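About Cumstead Floors & Tile

Cumstead began in a rented garage on Paltach Road, with one wet saw, a borrowed truck and a great deal of patience from the family next door. We still lay floors the way we learned to back then, one room at a time, and we still love that first morning when somebody walks barefoot across a finished kitchen!
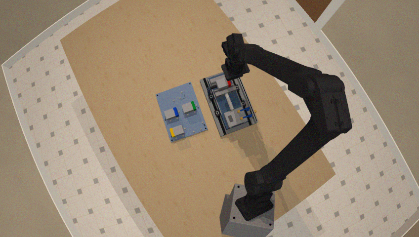
Pale tile with small gray insets.

These days our showroom keeps 375 patterns on the racks (the Disunari range alone fills a whole wall), and you are welcome to carry samples home and live with them for as long as you like. Please do look at them in the evening, too, when the lamps are on. We offer free measuring on any job over 300 square feet, and our winter workshop on grout and sealing comes back every January, with coffee.
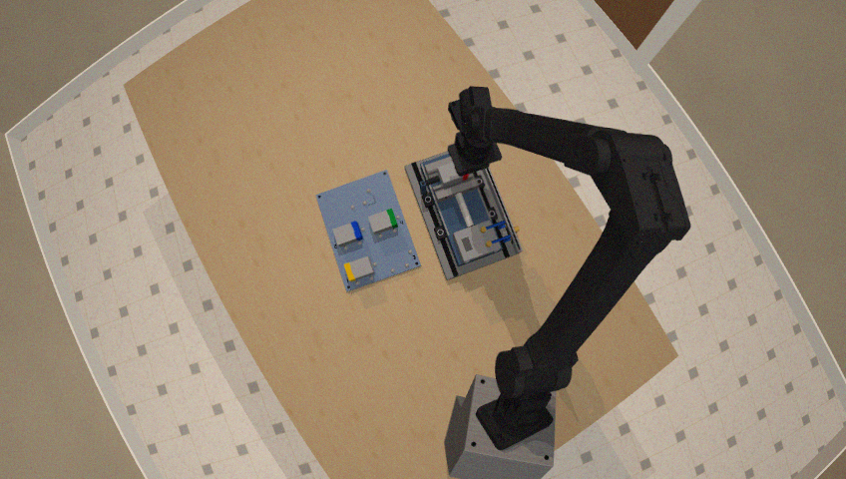 Panagiotou wrote to us that the hallway had been level for the first time in the life of the house, and that the crew swept up better than the family ever does.

Come by and say hello. The side door is the one that opens.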